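Your Chocolate Has a Nicer Website Than It Has a Supply Chain

August 22, 2023

I own a drawer of chocolate bars I feel good about. Each one has a farmer on the wrapper, or a parrot, and a paragraph in small type about partnership. I have read these paragraphs the way other people read scripture, which is to say quickly and hoping to be let off.

Last April I decided to find out what one of them meant. The brand was Mandine, which I had been buying for years at a price that made the cashier look up. The wrapper said the cocoa was "sourced with care." I wrote to ask whose care. After 21 days I received a reply thanking me for my passion.

I wrote again. I asked for the name of the cooperative, the price paid per kilo, and whether anyone had checked the farms for child labor in the past two harvests. The second reply attached a sustainability report. It was very handsome and almost all of it was sunsets.

The report did contain one number, buried on a page about "our journey." Mandine had enrolled 653 farms in its monitoring program. It bought from 3,439. I am no mathematician, but that seems to leave a good many farms being cared about from a distance.

The audit that isn't

My friend Jamshid Mousavi spent years buying commodities for a company called Handard before he quit to teach high school economics, a job he describes as similar but with worse coffee. I asked him how a farm gets visited. Usually it's announced, he said. The auditor comes on a day everyone knows about, the kids are in school that day, and there's a sheet of paper for the grower to sign. Then the trader mixes the beans from the visited farms with the beans from all the others, and the whole shipment gets the parrot.

"Mixed" has its own soothing term in the industry, mass balance, and I recommend looking it up if you enjoy feeling your shoulders rise. It means the bar in your hand may contain none of the good beans, so long as somebody's bar does. Imagine a restaurant explaining that your soup has been vegetarian on average.
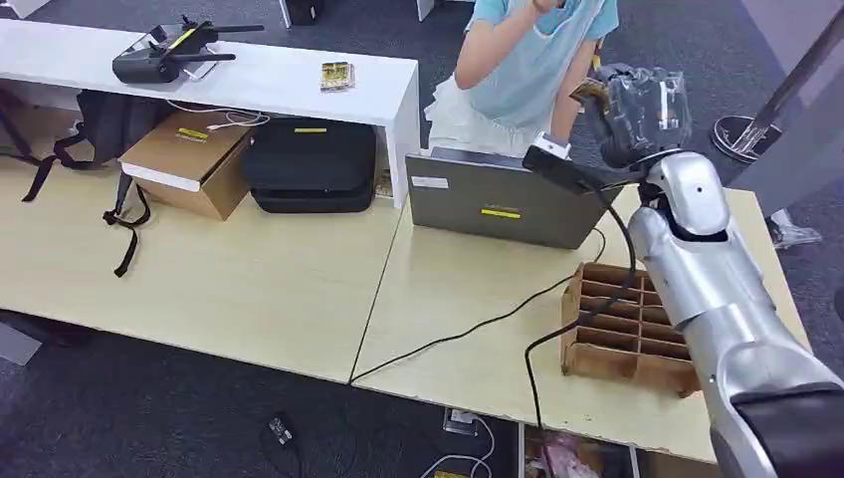 What we let them get away with

Lozano, which makes the cheap bars by the register, at least doesn't pretend. Its wrapper promises chocolate. Its website has one paragraph on child labor, which says the company is against it. I don't admire this. But I've started to resent it less than Tarnetti, which charges twice as much, has been "working toward" full traceability for as long as I've been able to vote, and moves the deadline every time it gets close enough to be embarrassing.

People tell me to be patient, that supply chains are complicated. They are. They're also complicated in the other direction, and these same companies can tell you which store sold a particular bar, at what discount, and whether the shopper also bought cat litter. I find it hard to believe the curiosity runs out at the port.

So I've stopped buying all three, and I've sent the 20 dollars a month I was spending to a group that does legal work for plantation laborers. I don't expect Mandine to notice. I did write to tell them, and was thanked for my passion.

A boycott of one is mostly a way of eating less chocolate, I know. What I'd like is a law with some teeth in it: importers publish the farms they buy from, every one of them, and answer in court for what happens there. Put the cost on the bar. If that makes chocolate a thing we eat on birthdays, fine — the kids hauling the sacks have birthdays too.

Meanwhile the drawer still has four bars in it. I haven't decided whether throwing them out would help anyone, and I've been not deciding at the rate of two squares a night.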